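Lokham Courier

The Lokham Courier was a local newspaper serving the river town of Lokham and the farm settlements of the Arthur valley. It is best remembered for its crime and courts coverage, and above all for the Inquest Column, one of the liveliest and most carefully kept records of sudden death, burglary and petty fraud that any small-town paper has left behind.

History

The paper started as a four-page sheet of shipping times and livestock prices. Court news crept in slowly, first as a paragraph at the foot of page three, then as a full column, and finally as the reason most people bought it. At its height the Courier kept a reporter in the Lokham courthouse every sitting day and sent a second one up the valley to Teva whenever the traveling magistrate was there. 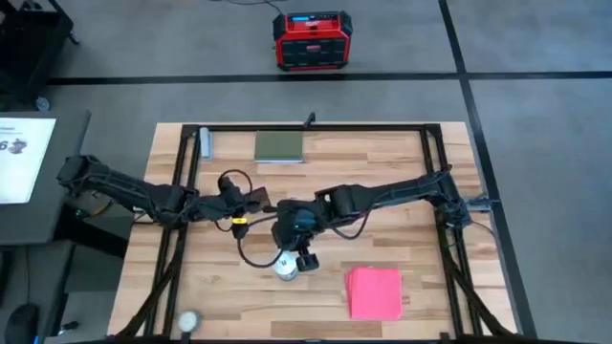 Its great rival was the Truliston Mercury, a larger paper with a larger staff and a fondness for big headlines. The Mercury liked to declare crime waves. The Courier's editors enjoyed checking them, and the resulting quarrels, carried on over weeks in both letters pages, are wonderful reading even now. In the best known of these, the Mercury announced a "plague of housebreaking" in the Arthur valley. The Courier went through the court register line by line and printed every charge it found. There were five, and three of them concerned the same henhouse.

The Inquest Column

The Inquest Column ran in 307 issues. Each entry gave the name of the dead person, the finding, the names of the witnesses and, very often, a sentence or two of testimony set down word for word. That last habit is what makes the column such a treasure. Ferrymen, cooks, schoolteachers and drovers all speak in it, in their own way of talking, and many of them appear nowhere else in print.

The column also had firm house rules. Reporters could not guess at a motive, and they could not link one death to another unless the coroner had done so in open court. Readers complained about this constantly (the letters are full of theories about poisoners and secret feuds) but the rule held until the column ended. 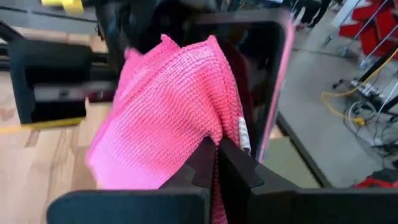
Spelling is a known headache for researchers. Family names change from week to week, and Teva appears as Tever, Teeva and once as Tiva Flat. The street names in Lokham are more reliable, so most people tracing a case begin there.

Later years and closure

Falling advertising forced the Courier to cut its valley reporter first, and the Teva hearings went uncovered from then on. The courts page shrank to half its length, and the paper was at last absorbed by the Mercury, which kept the Courier name under its own masthead for 60 issues before dropping it.

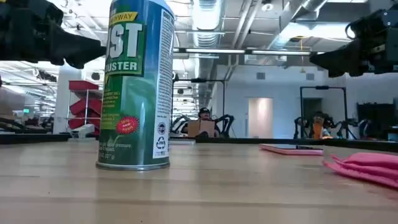 Photo: Hadiza Balogun

Surviving copies

No complete run is known. The fullest set is at the Lokham reading room, where 79 bound volumes are open to the public by appointment. Gaps remain, mostly in the early years before the paper kept file copies, and odd issues still come to light in attics and behind old wallpaper. An index to the Inquest Column by surname and by place was begun in October and covers the first group of volumes so far.

See also
Truliston Mercury
Arthur valley magistrates' circuit
Newspapers of Lokham

Last revised November 7, 2020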